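Dravbridge > Student Projects > Robotics > Tukine report

Overview | Method | Results | Downloads

Last updated 6/10/25

Comparing two grippers for computer disassembly

The Tukine project looks at taking old desktop computers apart with robot arms. Our part was to compare a parallel gripper with a linkage gripper. We used the same metal table for both and planned four tasks: approach, grip, pull and release.

The parallel gripper has long, narrow fingers. We expected it to suit small openings, so we set it up against the board first. 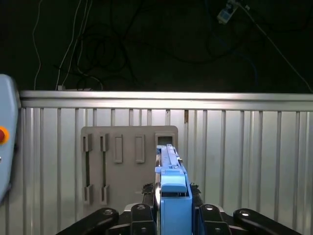
Figure 1. Parallel gripper with its finger tips at the square opening in the board.

Closing force was set in controller units, on a scale up to 1000. We logged 1684 moves in all, and 111 of them were stopped by the force limit. Most of the stops came from cables, which the Lollberg planning software does not model. 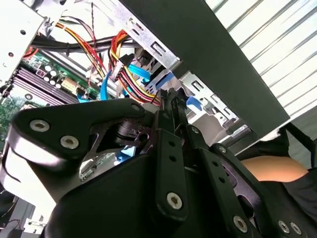
Figure 2. Linkage gripper among the cables below the drive cage.

The linkage gripper is bulkier and its wrist view is partly blocked by its own plates. We added a fixed view of the workspace and used that to check the approach angle by eye. 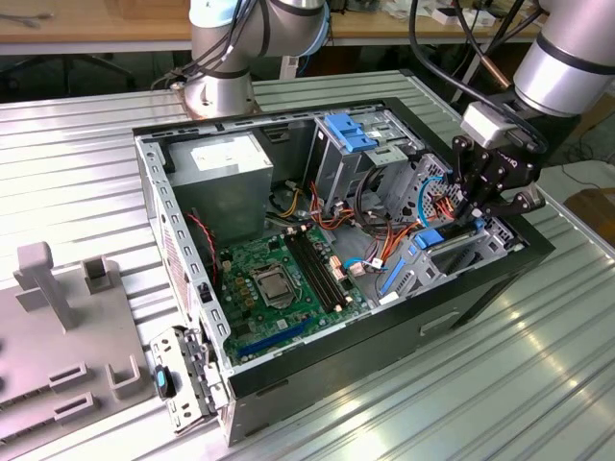
Drive brackets were easier to hold than plugs with either gripper. For plugs we had to lower the speed and repeat the approach, and the Figueiredo calibration routine had to be run again after each tool change. Pulling tests on memory modules are planned for November.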